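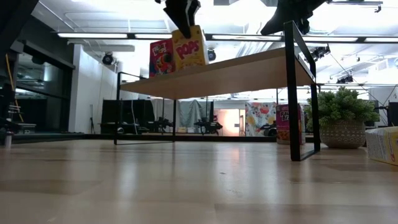 How long does it take to get a teaching certificate moved over from another region?

Asked 9 January 2026

Hello all, I hope this is the right board. I've taught Year 2 for 16 years and we're moving to Ronasden in April for my husband's job. I posted off my papers to the certification office there before Christmas and I've heard nothing at all, not even a note to say they'd arrived. The primary school in Fultier has a post going that I'd dearly love (mixed class, lots of art and music, a lovely garden!) but the advert says applicants must hold a local certificate or have one "in progress". Does mine count as in progress if I haven't had a reply? And should I ring them or will that only slow things down?

2 replies

Do ring, they don't mind a bit. When I moved here I fretted for weeks and then found my form was waiting on a signature from my old head teacher. The lady on the phone was kindness itself and told me exactly which page to send again. You'll be given a file number, and for the school I applied to that number was enough to count as in progress, so put it at the top of your covering letter. From then on mine took 90 days, though I did send it in over the summer when everyone else does too. I'd also drop the school a line, as heads are usually very glad to hear from someone with your sort of experience, and they can tell you how they read that line in the advert. Best of luck with the move, and the Goltero side of town is nice if you're still looking at houses!

Same boat as you last year. Check you sent the training college transcript sealed, they sent mine back because I'd opened it. Don't know about Fultier, I'm at Qian.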